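Recording demonstrations in the simulator: a working routine

This page covers how we gather teleoperated examples for the arm at Sarnton. It assumes you have the simulator running and the hand controller paired. If you don't, ask Amirul Ngui for the setup notes first.

Before you start

Pick one task and write its instruction in a single sentence. The same sentence goes in the task field for every episode, spelled the same way each time. Zahira Govindasamy once had to merge a batch with four different spellings of "cylinder", and it took her most of an afternoon.

Set the episode target. We use 138 per task, of which 16 are held back for checking and never used in training. Do not move episodes between the two sets later.

Switch on both views, the wrist view and the fixed view of the work area. The policy is trained on both, and an episode with one view missing is thrown away.

Recording an episode

1. Press reset and wait for the objects to settle. Start positions are drawn at random, so don't nudge anything to make the grasp easier.

2. Start recording before you move the arm. A second of stillness at the beginning is fine.

3. Approach slowly, line the fingers up on either side of the object, and close.

4. Once you have hold of it, pause and check both views. In the wrist view, look at how the object lies between the fingers and where its far end is pointing. In the fixed view, look at the height and at what is underneath.

Examples of the two views, with a cylinder in the gripper: 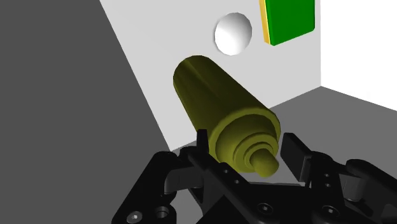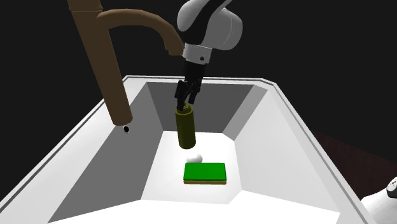 5. Move to the goal in one smooth motion if you can. Small corrections are useful and should stay in. Long wandering searches should not.

6. Open the gripper, back away, and stop recording.

If you drop the object, carry on and pick it up again, as long as it is still within reach. Recoveries like this are worth having. Tag the episode "recovery" so that Berwyn Nicholas can balance the set afterwards. If the object has gone out of reach, discard the episode and reset.

How long it should take

Most episodes come in at under 42 seconds. If yours are regularly longer, check the controller sensitivity before blaming your hands. The default is too low for small objects. I use 6.

Take a break when your approaches start getting sloppy. Tired operators repeat the same path over and over, and the policy copies it.

Checking the batch

Play back every episode at double speed. Delete any where the object passes through a wall or jumps in the gripper, as these are physics faults and teach nothing. Then look at the plot of start positions. If one corner is thin, record a few more there.

Name the folder with the task and your initials, and copy it to the Gokus drive. Azlan Pangaribuan starts the training runs in the evening, so anything copied after five o'clock waits until the next one.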